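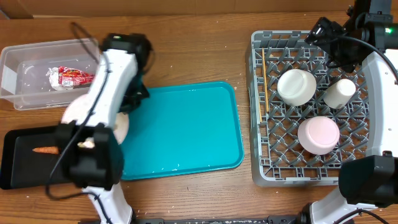

The snack drawer, a confession

I gave up buying snacks in the first week of December, which anyone with a calendar could have told me was a poor choice. The plan was simple. I would eat meals, like a grown man, and between the meals I would drink water and feel superior.

By Monday I was standing in the Tondell on the corner reading the back of a bag of pretzels the way other people read letters from home.

I did the math first, to shame myself. Going by my bank statements I had spent $278 on snacks since summer, and that only counts the places where I bought nothing else. The corner store was most of it. The rest went to the vending machine at work, a Merkex the size of a wardrobe that takes my card without asking how I'm doing.

Then I tried substitutes. Carrots are fine for two days. Rice cakes taste like the box they came in. A bag of roasted chickpeas cost me six dollars and made a sound in my mouth that my wife could hear from upstairs.

I also downloaded an app called Gidey, where you type in each craving and it asks you to rate it from one to ten. I had logged 74 of them before I noticed that typing "chips, 9" made me want chips. I deleted it and felt better, and celebrated with chips.

What has sort of worked is being lazy. I moved everything salty to the top shelf of the hall closet, behind the board games and the Jokby heater we never returned. Getting a snack now takes a step stool and around 400 calories' worth of resentment. Most nights I look at the closet door, think about the stool, and go back to the couch.

My wife says the stool was always the answer and that she suggested it last year. I don't remember that, but I was probably chewing.

Next month I'm supposed to look into the coffee situation. I've had two cups while writing this and I'd like it noted that they were small.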